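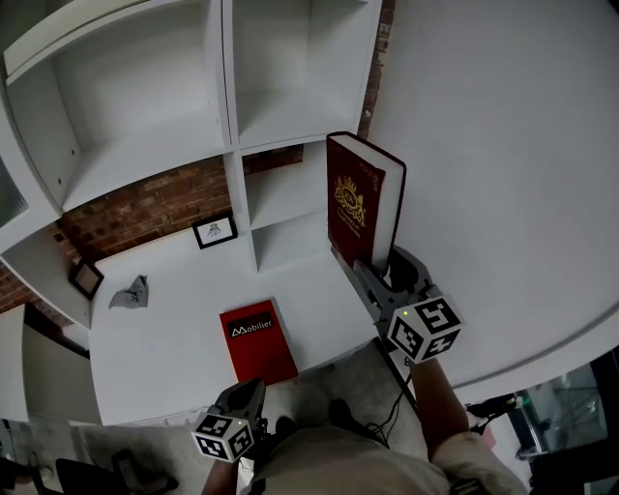 Who can take part in the Hever heating diary?

Anyone aged 18 or over who lives in Griltville, pays or helps to pay the heating bill, and expects to be at home for most of the winter.

You can rent or own. You can live alone, with family or in a shared house. Flats above shops count, and so do boats on the town moorings if you live on one all year. We can take one diary per household, so please agree between you who is going to fill it in.

What the study is about

Hever is a study of how people in Griltville heat their homes and how warm they feel in them. It is run by Sarpong, a small research firm with an office in the town, and paid for by the energy supplier Nultel. You do not have to be a Nultel customer and we won't ask you to become one.

Last winter we sent a short postal survey round the town and got 1,638 replies. Those told us what kind of heating people have and how old their boilers are. They didn't tell us much about what people do with it on an ordinary evening - which rooms they heat, when they give up and put a jumper on, whether the bedroom radiator has been off for years. The diary is meant to fill in that part.

We have plenty of replies from semi-detached houses on the north side. We would particularly like to hear from people in the older brick terraces near the station, people in top-floor flats, people who heat with electricity only, and anyone on a prepayment meter. Please still apply if none of those is you.

What you would be asked to do

The diary starts in November and runs for 12 weeks. On each day you fill in one line, which takes a minute or two once you are used to it. You write down:

- when the heating went on and off
- the temperature in the two rooms you picked at the start
- how warm you felt, on a scale printed at the front of the book
- anything out of the ordinary, such as visitors, illness, a broken boiler or a night away

We send you two thermometers. They run on a small battery, which comes with them, and don't need to be connected to anything. Stand them on a shelf or a table at sitting height, away from windows, radiators and the back of the television. Read them in the evening, at whatever time suits you between 6pm and 9pm, and try to stick to it.

At the beginning and end of each month you also take a meter reading. If you have a smart meter you can copy the figure from the display. If your meter is somewhere awkward, tell us when you apply and we will work something out.

There are three phone calls during the winter: one when you start, one in the middle and one at the end. The calls are short. The last one is a little longer than the others as we ask you to look back over the diary with us. If you would prefer to come into the office and talk in person, you can.

Missing a few days doesn't matter. Leave the line blank and carry on with the next. Please don't fill it in from memory at the end of the week.

You should heat your home as you normally would. We are not asking anyone to turn the heating down, or up, and there are no right answers on the warmth scale. If you are cold, write that you are cold.

Payment

You receive £12 for each month of the diary, paid by bank transfer or as a supermarket voucher, whichever you choose. People who finish all 12 weeks and return the book get a further £12. You keep the thermometers.

If you claim benefits, payments for taking part in research may need to be declared. We can give you a letter saying what you were paid and what for, but we can't advise on your own case.

Who can't take part

We can't include homes where the heating is run from a central plant and can't be altered by the person living there. We also can't include anyone who is moving house before the end of the study, or having a new boiler or heat pump fitted during it. Building work in other parts of the home is fine as long as the heating stays in use.

Sarpong and Nultel staff, and people who live with them, are not eligible.

Your information

The diary book has a code on the cover and no name. The list that matches codes to names is kept at the Sarpong office and is not passed to Nultel. Nultel will get a report at the end with results for the whole group, with a few quotations from the notes column if people have agreed to that on the form. You can say no to being quoted and still take part.

Nothing you write affects your tariff or your bill.

You can stop at any point without giving a reason. You will be paid for the months you have done. If you would like your diary taken out of the study altogether, let us know before the report is written and we will destroy it.

Help with the diary

The book comes in ordinary and large print. There is also an online version which works on a phone, though you need to choose one or the other at the start and keep to it. If you would find it easier to give your readings over the phone, we can ring you in the evening and write them down for you. We have a limited number of places for this, so please mention it on the form.

A relative or carer can fill in the book on your behalf, provided they see you daily and ask you how warm you feel - it has to be your own answer for that column.

How to apply

Application forms are at the Sarpong office in Griltville, at the library desk and in the post office. You can also ask us to post one to you. The form is two sides and asks about your home, your heating and who lives with you. You don't need to attach anything.

Hand the form in or send it back before the end of October. We will write to everyone who applies, including those we can't offer a place. If more people apply than we have diaries for, we will choose so as to get a mix of homes, and keep a reserve list in case anyone drops out in the first fortnight.

Diaries and thermometers will be sent out together in a padded envelope that fits most letterboxes. If yours is a narrow one, say so on the form and we'll hold the parcel at the office for you to collect.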